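Live parts, plugs and power strips: what are your rules for arms working near mains?

kkettle
Member, 300 posts

Evening all. I've been asked to write the house rules for our manipulation work at Skustport, and I've got most of it down (speed limits, who holds the stop button, how we log a bump), but I keep going round and round on one section, so I thought I'd put it to people who've been doing this longer than I have.

We do a lot of countertop tasks. Small household things, moving them, tidying them, plugging and unplugging. It's the plugging and unplugging I'm stuck on. Up to now each person has done it their own way, and some of those ways make me a little nervous, if I'm being frank with you all.

My draft says this:

1. The robot may handle the low voltage side only, so USB plugs going in and out of a charging adapter that a person has already seated.
2. The robot does not pull or insert anything at the mains sockets of a strip while the strip is connected to the wall.
3. The strip's switch is off before anyone reaches into the workspace.
4. No liquids on the same counter, full or empty containers alike, unless the container is part of the task and has been checked dry by a person.
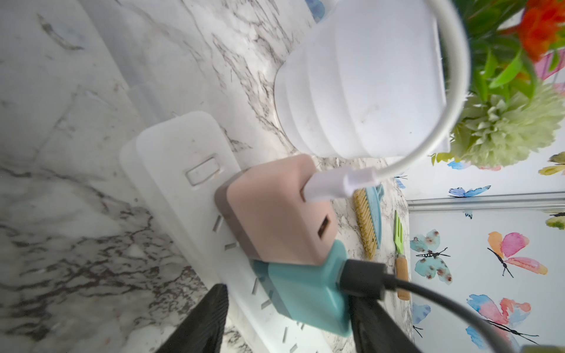
Rule 2 is the one I expect to get complaints about. Two of our folks want to do whole-adapter removal because it's a harder grasp and they'd like to have it in the set. I understand that, I really do, and I don't want to be the fellow who writes a rule that stops good work. But metal prongs half out of a socket with a gripper squeezed around them is a picture I don't enjoy having in my head at bedtime.

So what do the rest of you do? And is there a written rule somewhere that I could borrow instead of making up my own?

rawan_twal
Member, 1674 posts

Hi Keith, welcome to the job everyone hands to the newest careful person!

I think your list is good and I'd keep rule 2 just as it is, but I would add one before it: decide whether the strip needs to be live in the first place. Ours never is. We have a strip with its wall end taped inside a little bag, and the tape has the date and initials of whoever did it. The arm learns the same motion whether or not there's current in the thing, and you can let people practice whole-adapter pulls all day long without anybody fretting.

The one catch is that people forget, and somebody kind comes along and plugs it back in for you. That's what the bag is for. A plain dangling plug is an invitation.

As for a document to borrow, I'd start with your own site's electrical safety policy, if there is one. Ours already had a page on working near exposed conductors and we only had to write "or a robot" into it in a couple of places. It went through much faster than something brand new would have.

sfurnival
Member, 70 posts

I'm going to disagree with Rawan a bit, in a friendly way I hope.

Dead strips are fine for grasping practice, but part of what we test at Nolex is whether the charger light comes on at the end. If the thing is never live you've got no way of telling a fully seated plug from one that's sitting proud, and those two look awfully alike from a wrist camera. We had weeks of runs marked as good and when we finally powered the strip a fair number of the phones didn't charge. I was not a popular man that Wednesday.

So we run live, with the strip fed through a ground fault outlet, and we test that outlet with its own button each morning before the first run. Someone is within reach of the stop the whole time. I'd rather see Keith's rule 2 say "unless the strip is on a tested GFCI and a second person is present" than see it ban the thing outright.

Also, about rule 3. A rocker switch on a strip is handy but I would not let anyone put their hands in on the strength of it. They're small, they get knocked, and an arm can knock them too. Unplug at the wall.

rawan_twal

Stuart, that's a fair point about the seating and I hadn't thought about it enough. Could you check it with a meter afterward, though? Or just have a person give the plug a push at the end of each run and write down whether it moved? I'm still not comfortable with a gripper squeezing an adapter that's halfway out on a live strip. A ground fault outlet protects a person who becomes the path to ground. It won't do much for you if the fingertip bridges the two blades. You'd be waiting on the breaker, with a bang and some ruined fingertips first.

And I agree with you on rule 3, wall plug every time.

sfurnival

Yes, all right, the bridging case is the weak spot. I'll concede that one. We do use rubber-covered fingertips but they wear through at the corners and I couldn't swear to you that everybody checks them. I'd still keep live running for the USB side, where I think all three of us agree anyway.

shirley_g
Moderator

Popping in with my two cents, having read far too many incident notes over the years.

The thing that gets left out of these rules nearly every time is cords. The sockets get all the attention, and then an arm comes back toward home with a charging cable hooked around one finger and takes the whole strip along with it. Please put in a line about where cables may lie and how much slack there is. Ours reads: "Before each run the operator looks at where the cables go and moves any that cross the path between the gripper and its rest position." It's one sentence and it has saved us a lot of sweeping up.

If the cable has to be in the way because that's the task, then fasten the strip down. A couple of strips of hook tape will do it. And set a pull force limit low enough that the arm gives up before the tape does.

I'd also ask Keith to soften rule 4 a touch. A dry cup near a strip is just clutter, and people who train on realistic counters need clutter. If you ban every container you'll find folks quietly ignoring the rule, and then they start ignoring the ones next to it. "No liquids on the counter, and nothing that has held liquid that day" is easier to live with.

afarkas
New member

Hello, first post. I work mostly on dataset checking at Nemus, so I see other people's counters all day but never touch a robot myself.

A small request from my side of the fence. Whatever you decide, please write down with each recording whether the strip was live. We received a batch of 2000 runs and had no way at all to tell, and it matters a great deal to anyone who wants to use "plug inserted" as a success label. A yes or no field is enough. We ended up emailing people who had already moved on to other jobs, and one of them very kindly answered from his vacation, but he couldn't remember.

kkettle

This is wonderful, thank you, I didn't expect so much in one evening. I've been rewriting as I read. Where I've got to:

1. Mains strip unplugged at the wall by default, wall end bagged, initials on the bag.
2. Live only for USB-side tasks, only through a ground fault outlet tested that morning, second person present.
3. No adapter insertion or removal by the robot on a live strip, no exceptions.
4. Unplug at the wall before hands go in. The strip switch doesn't count.
5. Cables checked before each run, strip fastened down, pull limit set (Shirley, what number do you use? I know it'll depend on the arm).
6. No liquids on the counter, nor anything that's held liquid that day.
7. Live or not live recorded with every run.

Stuart, I know 3 is stricter than you'd like. I'm going to try the push test Rawan mentioned and see how well it does at catching the badly seated ones, and if it's hopeless I'll come back here and say so.

sfurnival

No hard feelings at all, it's your counter. Do please report back on the push test, I'm curious. My guess is that it'll catch the bad ones and miss the nearly-bad ones.

shirley_g
Moderator

Keith, I'd be doing you a disservice by giving you our number, the arm and the tape are both different from yours. Fasten the strip, pull on it by hand with a cheap luggage scale until it lets go, and set the limit at half of that. Do it again whenever you change the tape.

kkettle

Luggage scale is on the shopping list. I'll post the final version in October once our safety person has been through it with her red pen.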